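September
Laurier Thibodeau

1/ Notes on drying racks, as the draining board has been rearranged again. The wire ones with upright loops suit cups and glasses. Anything wider than a mug needs a bit of thought.

2/ A pitcher standing upright holds water in the base. Fully inverted on a flat surface, the rim seals and the inside stays damp. It wants an angle, mouth lower than base, and a gap for air.

3/ Loop spacing matters more than overall size. Measure the outside of your widest glass before buying. My old Brornska had 7 loops, and 2 of them were too close to the end to use.

4/ Clear plastic shows limescale sooner than you would like. 400 ml of warm water with a spoonful of citric acid, left for a while, then rinse. No scouring pads. Scratches hold scale.

5/ Coated wire: check the welds. Once the coating splits, rust starts there and marks whatever is underneath. On a wooden table, put a tray or a folded cloth under the rack.

6/ Handles. Keep the handle uppermost, so you can lift the pitcher out without disturbing the cups next to it.
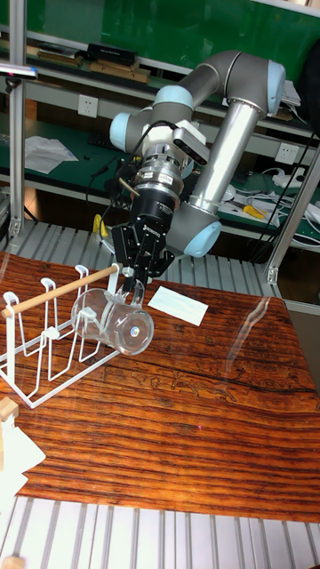

7/ Thaddäus Kofler asks about dishwashers. Mine went cloudy on the top shelf, so I wash by hand.

Recent
Descaling a Gana kettle
Tea towels: linen or cotton
Shelf depths at Brurnholm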